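Journal de chantier Nuvavport : notice du jeu de données

C'est quoi, ce dossier ?

Je suis depuis ses débuts la construction du Sukon, le grand huit en bois et acier que le parc Nuvavport monte au fond de son terrain, derrière l'ancien bassin des bûches. Au départ je prenais mes notes dans un carnet, puis dans un tableur, puis dans un tableur tellement moche que j'ai fini par tout reprendre à zéro (merci à ceux qui m'ont poussé à le faire !). Vous avez donc sous les yeux la notice de la version propre : un relevé par visite, avec ce qui se voit depuis les allées publiques et le parking, et rien d'autre. Pas de fuites, pas de plans récupérés en douce.

Contenu

visites.csv : une ligne par passage au parc, avec la météo, l'heure d'arrivée et l'endroit d'où j'ai regardé.
structure.csv : l'état des poteaux et des traverses, appui par appui. 2067 lignes à ce jour, et c'est de loin le fichier qui m'a coûté le plus de soirées.
rails.csv : les tronçons posés, avec leur couleur (il y a deux nuances d'orange et je vous jure qu'on finit par les distinguer).
lexique.txt : mes abréviations. Lisez-le avant d'ouvrir le reste, vraiment.

Les fichiers sont en UTF-8, séparateur point-virgule, virgule pour les décimales. Si votre logiciel vous affiche des accents bizarres, c'est l'encodage à l'import qu'il faut regarder en premier.

Numérotation des appuis

Alors là, gros morceau. Le constructeur, Jandov, peint des repères au pied de chaque appui, mais depuis l'allée on n'en lit qu'une partie. J'ai donc ma propre numérotation, qui part de la gare et suit le sens de marche du train. L'appui 1 est au pied du quai, l'appui 40 est celui du premier sommet, et ensuite ça redescend vers le bassin. Quand le parcours repasse sous lui-même, un poteau peut porter deux niveaux de voie : il garde alors le numéro du premier passage, et la colonne « partage » vaut 2. 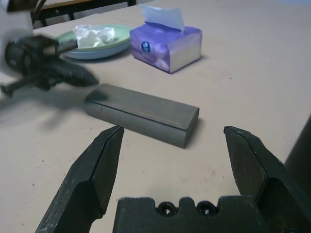
Umesh Bhatt m'a écrit que cette règle ne tient pas dans l'hélice, où les mêmes poteaux portent parfois la voie à trois hauteurs, et qu'il vaudrait mieux numéroter par portique et laisser tomber l'ordre de passage. Il a raison sur l'hélice. Pour tout le reste je garde mon système, parce que renuméroter maintenant casserait les liens entre structure.csv et rails.csv, mais j'ai ajouté une colonne « portique » pour les appuis concernés. Elle est encore vide à plusieurs endroits, je la remplis au fil des visites.

Ce qui a changé dans la version 16

Les relevés de septembre sont intégrés. La zone de freinage a enfin ses traverses, la clôture du côté du carrousel a reculé et on voit beaucoup mieux le départ du lift ! J'ai aussi corrigé une belle bêtise : toute une série d'appuis de la première courbe était notée « boulonné » alors qu'ils étaient simplement présentés. Si vous avez fait des graphiques avec la version d'avant, refaites-les, désolé.

La colonne « grue » disparaît. Elle ne servait qu'à moi et je la remplissais une fois sur trois. 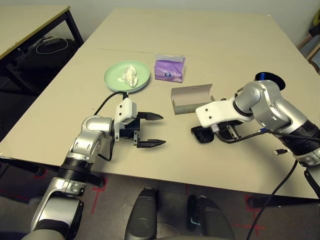 Côté maquette, j'avance moins vite que le chantier. L'idée est de refaire le premier virage à partir de structure.csv, avec des baguettes pour les poteaux et du carton pour le terrain, histoire de vérifier que mes hauteurs estimées tiennent debout une fois mises bout à bout. Pour le tunnel de sortie de gare, je me complique la vie depuis des semaines avec des arceaux, alors qu'un manchon de carton gris ouvert au bout, comme celui qui est couché près de la boîte de mouchoirs violette, donnerait déjà la bonne allure. Reste à trouver la bonne échelle. Les cotes que j'utilise sont dans la colonne « h_est », en mètres, et elles valent ce que vaut un œil au bout d'une allée.

Limites connues

Tout ce qui se trouve derrière le bâtiment technique est invisible du public, donc absent. Les hauteurs sont estimées par comparaison avec la tour Rastogi, l'attraction voisine, et l'erreur grandit quand on s'éloigne d'elle. Je passe en général le vendredi en fin d'après-midi, ce qui veut dire contre-jour sur toute la façade ouest : les couleurs de rails y sont à prendre avec des pincettes.

Contribuer

Avec plaisir ! Envoyez-moi vos lignes au même format que visites.csv, en indiquant d'où vous regardiez. Merci de ne pas franchir les clôtures pour un numéro de poteau, le parc est plutôt sympa avec nous et j'aimerais que ça dure. Réutilisation libre, y compris pour vos vidéos, du moment que vous citez le journal et le numéro de version.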